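Sport Management 172
Unit 3: Reading a Roster Move
Instructor: Azra Todorova
Posted 04/08/2020

Reading before class: the Macaraeg packet, first half. Bring the Isen worksheet, filled in or not.

1. Three ways a player leaves

Release. The club ends the contract. Any guaranteed money is still owed, and it usually counts against the cap even though the player is gone.

Trade. The contract moves to the new club. Bonus money already paid stays on the old club's books.

Expiry. The contract runs out. The club owes nothing but gets nothing back, except in leagues that award extra draft picks for lost free agents.

2. Working case: Bodanbridge

Bodanbridge has two goalkeepers on senior deals. The backup has one season left and has played 90 minutes all year. Gikia has lost its starter to a knee injury and offers a late pick.

Questions the front office has to settle:
What does it cost to replace the backup?
Does the pick have a use this year, or only later?
Is Gikia likely to offer more if Bodanbridge waits?

Most groups last term skipped the first one. A cheap backup is still a roster spot and a salary. Put a figure on it before you talk about the pick.

3. Cap arithmetic

Signing bonuses are spread evenly over the length of the deal. When a player is traded, in our model league, whatever has not yet been counted lands on the old club in the current year. Write it on its own line and do not net it against the salary saved.
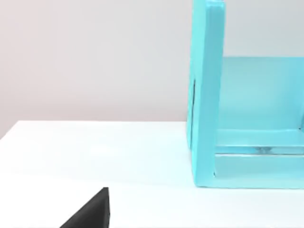 Fig. 1. Turquoise open box on a white tabletop (computer rendering).

4. For next time

One page on the Bodanbridge case, from either club's side. State the offer you would accept and the lowest one you would still discuss. Show the cap lines. Hand it in at room 2867 or bring it to class.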